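Strata levy going up again - Amwood
Posted in: Units & Strata, June 22, 2026

klau_palter
Got the notice under the door this morning. Levy up $167 a quarter, and thats on top of the special levy for the roof in May. Anyone else in Amwood get the same? No breakdown, just a total. I'm on the ground floor, same passage as the bins.
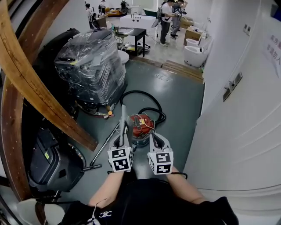
Anyway rang Mudeno (the managers), on hold 61 minutes then cut off. Not impressed.

rolland_rd
Same here. Mostly insurance I reckon. Ours over on Rolland Rd went up way more.

kadri_p
Insurance my foot. Read last AGM minutes, item 2. They wanted the sinking fund topped up by $2000 a unit over the plan and we voted it down. Now its back as a "levy adjustment".

rolland_rd
You can't just vote down the sinking fund plan tho. Buildings get old.

kadri_p
Never said you could. Said they should put it to a vote with the quotes attached. Lurdes Guerreiro asked for the painting quote in writing, still waiting.

klau_palter
Didn't know you could ask for that. Is there a form or just email?
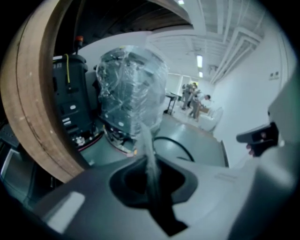 Also do I have to pay by the due date if I'm disputing it? Don't want interest added on.

mtl
Pay it. Dispute after. Interest is a killer, ask me how I know. And email is fine, ask to inspect the records, theres a small fee.

kadri_p
Agree on paying, first time for everything mtl. Disagree on email, send it registered post aswell.

klau_palter
Ok paying tonight. Will post the breakdown if I ever get it.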